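# Ulum District Bias Crime Dispute

The **Ulum District bias crime dispute** was a period of tension between residents of the Ulum district and the neighboring town of Segers over assaults on members of the district's Gastik-speaking minority. It led to changes in the way such offenses are recorded and to a standing agreement between the district council and the Segers police.

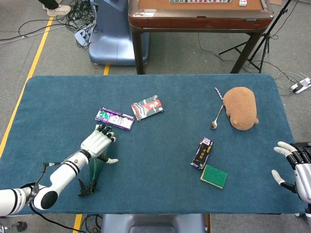
## Background

Gastik-speaking families settled in Ulum to work in the quarries at Drolteck, and many stayed after the quarries closed. By then the district had over 800 Gastik speakers, most of them living along the road that joins Ulum to Segers. The district had few shops and no secondary school, so residents traveled to Segers daily for work, classes and medical care.

Relations between the two communities were often strained. Older residents recalled beatings near the Segers bus depot that were never brought to court. Police records from those years list most of the incidents as public disorder, with no mention of the language or origin of the victims.

## Assaults and protests

The dispute began in November, when a Gastik-speaking laborer was attacked while walking home from Segers and spent 17 days in the hospital. Two men were charged with simple assault. The district council asked the prosecutor to treat the attack as a bias crime, and the request was denied on the ground that no slur had been reported in the first witness statement.

Further complaints followed during the winter. A march from Ulum to the Segers courthouse drew 200 people and ended without arrests. The mayor of Segers met with the marchers' delegates but rejected the claim that the town was unsafe for them, and several Segers merchants objected to a proposed boycott of the main shopping street. The boycott was observed unevenly and was dropped in the spring.

## Inquiry

A regional inquiry was opened under Ruwan Patwary, a retired magistrate. It examined 15 complaints and held hearings in both Ulum and Segers, with interpreters present. Its report, published in September 2023, found that officers had failed to ask victims about possible motive and that written statements had been taken without translation. The report made no finding of deliberate misconduct by individual officers. It recommended a separate category for bias offenses in the police register and a review of closed cases.

## Aftermath

The Segers police adopted the new category and appointed a liaison officer for the district. The council and the town also agreed to hold joint public meetings, alternating between the two communities. The review of closed cases proved more contentious. Families of earlier victims asked that it extend to the years of the Drolteck quarries, while the prosecutor's office maintained that many of those files had been destroyed under ordinary retention rules.

## See also

- Drolteck quarries
- Gastik language
- Policing in Segers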